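Buscar en incidencias
Incidencia 331 — Gorro amarillo, forma y soporte
Lectura: 2 min · 0 compartidos · 2 comentarios

29 de noviembre de 2019. Norbert Ondrejka: el gorro mostaza de Grallby se ladea en el soporte de alambre dorado. 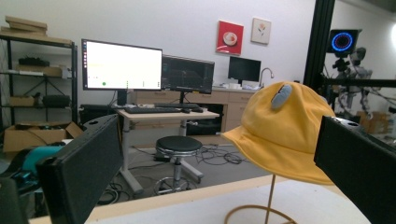
¿Hay que pedir otro soporte? De momento basta con rellenar la copa con papel de seda.

Segunda nota: tela de algodón, con costuras en la copa. Las orejas van cosidas — no plancharlas.

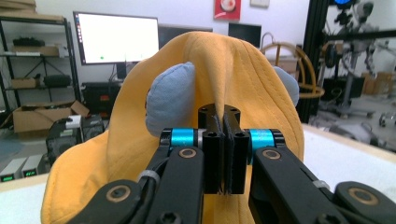
Tampoco doblarlas al guardar. Si la copa sigue hundida en febrero, se avisa a Clellari. Queda abierta.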